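Every winter I get talked into another vocabulary app, and every winter I end up wondering what I paid for. December's was Clurnent. It promised me 1,756 new words "without effort," which should have been my first warning. I have never learned a word without effort. I'm not sure I've learned that many with it.

I gave it 114 days. My streak was perfect, and the app was very pleased with me. Then I sat down with a library book and had to look up two words on the first page, both of which Clurnent had marked as "mastered" in green.
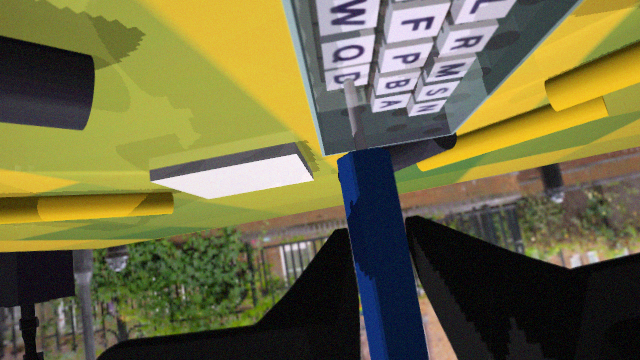 Streaks measure whether you opened the app, as far as I can tell, and the companies know that's the easy part to sell. Emer does it, Lins does it, and Lins charges extra to repair a streak you broke. What do you have at the end? Mostly loose pieces. Q, P and R on white cubes in a glass case are perfectly good letters, and they won't make a word for you while they sit there. I need to use a word badly in a sentence, get it wrong, and run into it again a week later before it sticks.

A reader told me Cluvport is different - it makes you write whole paragraphs. Maybe. I looked at the price and it's two tiers, with the paragraph part in the expensive one. I'll try the free trial and keep the library card.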